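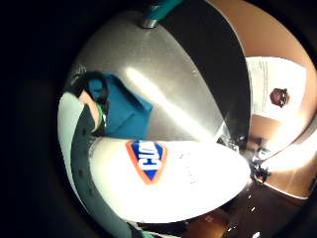
Photo: Kuo for Bramarside Weekend

The Dodside Spring Fair opened on Friday, April 11, 2025, and I pulled a Tratura folding wagon through it from the first food booth to the last band. I bought the wagon in January with my own money, so it had already made a few trips to the farmers market. The fair was the first real test. Dodside closes six blocks of Bramarside to cars, the side lots fill up by late afternoon, and if you bring kids, chairs and a cooler you are going to walk a long way with all of it.

The Tratura folds into a bundle that stands up in a hall closet. Opening it takes one pull on each side and a push on the floor panel. Closing it is slower. The center strap has to be lifted straight up, and if there is anything left in the cup pockets it will stop halfway. I had to empty mine twice in the parking lot.

For the fair I loaded two camp chairs, a soft cooler, a blanket, rain jackets and a bag of snacks. At home on the bathroom scale it came to 50 pounds. The wagon rolled well with that on the closed streets. It pulled straight, and the handle was long enough that the front wheels stayed off my heels. On the brick section by the old depot it rattled loudly, and one of the chairs worked its way out over the side. A bungee cord would fix that. The wagon doesn't come with one.
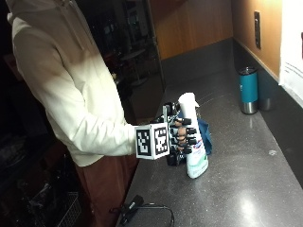 At the counter in a cream sweatshirt

Curbs are the weak point. The wheels are small, and going up a curb with a full load means turning around and lifting the front end by the frame. Most of the Dodside route has ramps at the corners, but during the fair the ramps are where people stand to wait for funnel cake. I ended up lifting the wagon at nearly every block. Going down is easier.

Crowds are the other thing to think about. By seven o'clock the stretch in front of the main stage was packed, and a wagon takes up the space of two people. There is no brake. On the slope near the stage I had to keep a foot against a wheel through most of a set. The more expensive wagons I looked at had a brake on the rear wheels, and I would pay extra for one now. 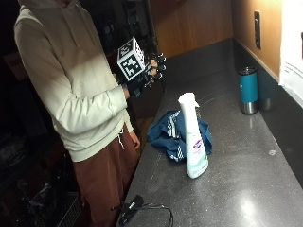
One reader who saw my first notes on the fair wrote that she had owned the same wagon for two seasons and that the handle was the first thing to go. She said the plastic collar where it slides in and out cracked on her, and that she now leaves it fully extended all the time, even in the trunk. Mine has no cracks yet, but the collar does feel thin, and I have started doing the same.

The fabric has held up better than I thought it would. A lemonade tipped over in the back corner early in the evening and sat there until we got home. The floor panel lifts out, and the liner wiped down with dish soap and a wet towel. There is still a faint ring. The seams are double stitched, and none of them have pulled.

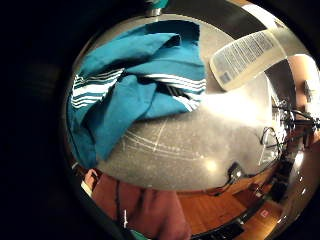
Drying takes longer than cleaning. The panel has a board inside it that holds water along the edges, so leave it standing up overnight before you put it back. The wheels pop off with a push pin, and mine had a lot of string and confetti wound around the axles. Check there before you fold it and put it away.

The cup pockets are fine for cans and too narrow for a refillable bottle. The mesh pouch on the back is the best part of the design, in my opinion. It holds a program, sunscreen and a phone charger without letting anything slide to the bottom.

I would buy the Tratura again for parades, ball games and fairs on flat pavement. For a bigger crowd, or anything on a hill, I would look for a model with a brake and larger wheels. Anyone going to Dodside this weekend with a wagon of any kind should come in from the library end. The sidewalks are wider there, and the gate line was shorter both times I passed it.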